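Planning the Equipment Budget for the Coming Year

Posted 5 November 2025

Readers of this blog will know that I have been responsible for equipment planning at Sedavwood for several budget cycles. A number of colleagues at other organizations have written to ask how we arrive at our figures for robot arms and the items that go with them. I set out the current position below, in the order in which the decisions have to be taken. The views are my own and do not bind the firm.

The first decision concerns the number of stations. We operate six at present. Faraji Mbwambo, who manages day-to-day operations, has asked for a total of 11 by the end of the planning period. I have entered eight in the draft. An arm is the simplest part of a station to price, and it is also the part most likely to arrive on schedule. Fingers, brackets, cables, wrist cameras, spare power supplies and the hours of a qualified person to install them are less visible in a quotation, and in our last cycle they accounted for 40 percent of what was spent.
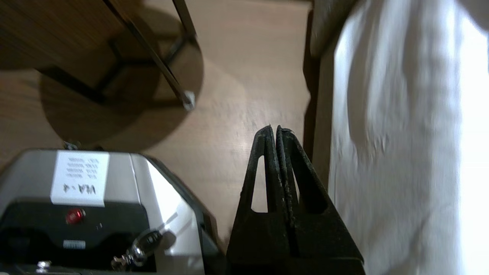
The second decision concerns floor space. Our work is done in furnished rooms, and every additional station requires clearance on all sides, a nearby outlet and a route by which people can pass safely. Sharon Kirui has prepared a plan of the available rooms and has marked those in which a second arm could be placed without moving existing furniture. There are fewer of these than I had hoped. Two rooms would need new wiring, and that work is charged to the building budget, where it competes with the roof.

The third decision concerns consumables, and I would ask anyone drafting a similar budget to treat it seriously. Gripper fingers wear. They are bumped against table legs and door frames, they collect grit, and after a time they no longer meet properly. We previously ordered them one pair at a time, at whatever price was offered on the day. For the coming year I have requested a single annual order through Fimen, to be delivered in two lots, with the second lot released in January. The unit price improves, and we avoid the shipping charge that was being added to each small parcel.

Vlastimil Čierny has raised a fair objection to this arrangement. If the finger design changes midyear, we will be holding stock that cannot be used. I have therefore limited the first lot to a quantity that we are confident of consuming, and the second lot may be amended until it ships. Fimen has agreed to this in writing.

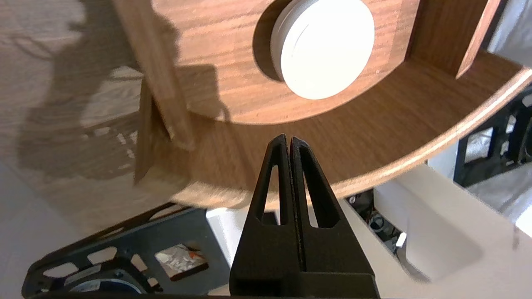
On the question of arms, we have received two quotations. Marinho offers the lower purchase price, with a one-year warranty and repair at its own workshop. Latow is more expensive by a considerable margin, but it includes a loan unit during repairs and will send a technician to us. Over the past year we lost some 520 station hours to arms that were boxed up and waiting in someone else's building. When those hours are priced at our internal rate, the difference between the two offers becomes small. It does not disappear, and I have stated as much in the paper that goes forward.

My recommendation is to purchase one arm from each supplier and to review both after six months of use. Mattes Wiegand would prefer a single supplier for reasons of training and spare parts, and his note is attached to the draft in full.

Two lines remain open. The first is insurance, where our present policy lists equipment by serial number and must be amended each time a unit is added or exchanged. The second is storage. Spare parts are kept in three different cupboards at present, and the inventory sheet agrees with only one of them. Remigiusz Pawłowska is correcting the sheet, and until that has been done I am unwilling to put a figure against replacement cables, as I suspect that we already own a good many.

Comments on the supplier question are welcome, particularly from anyone who has held a Latow service contract beyond its first year. Please indicate the number of arms covered and whether the loan unit was the same model as the one it replaced.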